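Home Services Guidance | Kitchen | Care and Storage

Care and Storage of Stainless Steel Mixing Bowls

Updated Sep 14, 2019

Stainless steel bowls are among the most heavily used items in a household kitchen. They are also frequently put away damp, stacked too tightly, or scoured with materials that shorten the life of the finish. The Kokkonen Household Advisory Service offers the following guidance to residents and to the staff of shared kitchens.

Washing

Wash bowls in warm water with a mild dish soap and a soft cloth. Food that has dried onto the surface should be soaked for 15 minutes before it is rubbed. Steel wool and gritty powders are not recommended. Where rubbing is needed, follow the direction of any existing brush lines. Chlorine bleach should not be used on stainless steel, and salty or acidic foods should not be left standing in a bowl overnight.

Rinse thoroughly. Soap film is a common cause of the cloudy patches that are often mistaken for permanent staining.

Checking the interior

The inside of a bowl should be checked under good light before it is returned to the cupboard. Lift the bowl by the rim and tip it so that the interior faces outward. Residue is easier to find at this angle, particularly beneath a rolled lip and along the line where the side curves into the base.

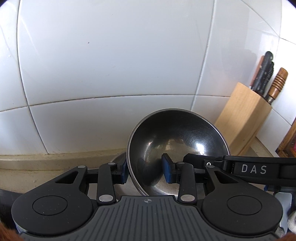 A bowl tipped up on its edge at the counter. Fine circular scratches show on the inner surface.

Fine scratches inside a bowl are ordinary wear and do not prevent its use. A bowl should be withdrawn from use with food if the metal is pitted, if the rim has a sharp or split edge, or if rust returns after cleaning. Light surface rust may be treated with a paste of baking soda and water, applied with a soft cloth and rinsed off fully.

Drying and stacking

Dry each bowl by hand, inside and out, including the rim. Water held between nested bowls leaves rings and can make the bowls difficult to separate. When stacking:

- Place the largest bowl at the bottom and work upward by size.
- Put a sheet of paper towel or a thin cloth between bowls of the same size.
- Limit the stack to a height that can be lifted with both hands.

Bowls that have become stuck should not be pried apart with a knife. Set the lower bowl in warm water, fill the upper one with cold water, and wait 2 minutes before turning them gently against each other.

The counter area

Keep a clear working space beside the sink for items waiting to be dried. Knife blocks and similar wooden pieces should stand well away from splashing water – wood that is wetted repeatedly may swell or split. Tiled walls behind the counter should be wiped down weekly, with attention to the grout lines, where grease tends to collect.

Shared kitchens in the Clomine and Skorance buildings are asked to review their bowls and other metalware each May. Items withdrawn from use may be left at the Fliltico collection point during posted hours.

Related guidance
Removing Hard Water Marks from Metal Sinks
Cutting Boards: Cleaning and Replacement
Cleaning Kitchen Tile and Grout
Safe Storage of Kitchen Knives

Kokkonen Household Advisory Service | Leaflet 123 | Contact us: extension 3554 | Back to top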